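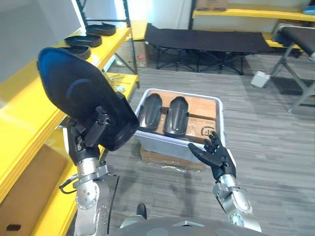 Unit 4: Handling and storing insoles

These notes go with the June practical. Read them before you come in and bring a pencil for the tally sheet.

Insoles reach the finishing area in bins or on flat trays. A white plastic bin like the one in the photo is used for floor work. It can sit on a wooden pallet, clear of the carpet, and a flattened cardboard box makes a suitable liner. Pull crumpled plastic wrap away from the pallet before you start, as it is a slipping hazard.

Placing the insoles

Lay them lengthwise, side by side, with heels at the same end. Pick each one up by the edges and look at the heel, the centre and any moulded ridge. Marks on a black surface are easier to find if you tilt the piece towards the light.

Shelving

Trays go flat on the shelf in a single row, filled from the far end. Don't stack them. Small metal parts should be kept off the tray shelf and returned to the parts drawer at the end of the session.

Recording

Each group is given a batch of 50. In last year's exercise one group passed 42 and set the rest aside for a second look. Write the batch number at the top of the sheet (the Abella practice batch is 867) and initial any corrections.

Reading: Vaken workbook, page 26, on storage and labelling. Sheets are due at the start of the next practical.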